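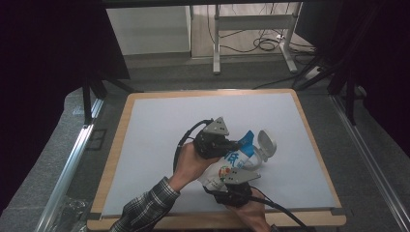
Tritunach Robotics Program
Manipulation Project, Unit 3: Hand-Guided Grasping
Course Handout

Purpose of the unit

In this unit, students record grasping tasks with handheld grippers. The recordings are used in Unit 4, when each team trains and tests its own grasping model. Teams should read this handout in full before their first session in the Michailidis Laboratory.

Equipment

Each team works at one station. A station consists of the work tray, a pair of handheld grippers with their cables, and a box of objects. The finger pads are triangular and perforated, and they bend around an object as pressure is applied. Cracked or loose pads must be reported to the instructor and may not be glued.

Equipment is signed out at the Asska desk and returned there on the same day. The laboratory is closed on Sunday.

Procedure

1. Clear the tray of everything except the object named on the task card.
2. Lead each cable away from the board and check that it does not pull on the gripper when the arm is extended.
3. Start the recording and hold both grippers still for 3 seconds.
4. Bring the pads to opposite sides of the object and close them slowly. Light contact is enough for empty containers.
5. Complete the movement on the task card, release the object, and hold still again before stopping the recording.

Each task is repeated until the team has 5 usable recordings. A dropped object does not make a recording unusable. Mark it "drop" in the log and keep the file – failed grasps are needed for the exercises in Unit 4.

Bottles and other containers

A bottle lying on its side may roll when only one pad touches it. Both pads should make contact at nearly the same time. Where the container has a flip-top cap, the log must state whether the cap was open or closed, as the two conditions are treated as separate tasks.

Submission

The course archive, Skakness, holds 2,000 recordings from earlier classes, and new files must follow the same naming pattern. Each team submits its recordings, its log, and a written report of no more than 270 words. The report should describe one grasp that proved difficult and the changes the team made to its technique. Late work is accepted only by prior arrangement with the instructor.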